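Vikley lab passes 200 recorded demonstrations for its two-handed robot

June 15, 2019

The robotics group at Vikley has passed a milestone it set for itself back in April: 200 usable demonstrations of a two-armed robot handling small, everyday things on a tabletop. The recordings will be used to train a system called Tesis, which the group hopes will learn to do the same jobs without a person guiding it.

And these are wonderfully fiddly jobs! Picking up a block is old news for most labs. Getting two hands to work together on something thin, shiny and crinkly, with a tool in one of them, is a good deal harder, and that is the kind of example the group has been going after.

"Foil is a terrible thing to hold," said Marcela Rusnák, who leads the recording work. "It bends, it slides, it throws light back at the cameras. So of course we wanted lots of it."

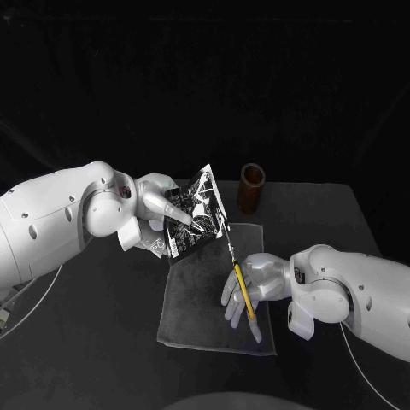 Photo: Margus Krūmiņa / Vikley

One hand steadies a black foil packet over a gray towel while the other brings up a slender yellow tool with a thin metal tip. For each demonstration an operator moves both arms remotely, and the system stores the camera views along with the position of every joint. A run lasts anywhere from a few seconds to a couple of minutes, depending on the task and (the operators admit) on how much coffee they have had.

Five people have taken turns at the controls, and the group says the mix matters. Gunārs Pärn tends to work slowly and stop between moves. Brenda Insaurralde is quick, and often changes her grip halfway through. Both styles stay in the set, so that Tesis gets to see more than one good way of doing a thing.

Mistakes are kept too, in a separate folder. There are 32 of those so far, mostly drops and missed grips, and they don't count toward the 200. Tõnu Eglītis, who checks every recording before it goes in, wants to use them later to teach the system how to spot trouble early and try again.

"You watch a drop ten times over and you start to see it coming," he said. "A little tilt, a finger that's too low. I'd love for the robot to pick up on that."

The first training runs on the full set are due to start within two weeks. The operators, meanwhile, are already back at the table with a new list of tasks, which includes folding cloth and putting lids on jars. Rusnák is most excited about the cloth. She has been asking for it since the project began, and she has claimed the first session for herself.

The group plans to share a sample of the recordings with its partners at Kļaviņa once the labels have been checked.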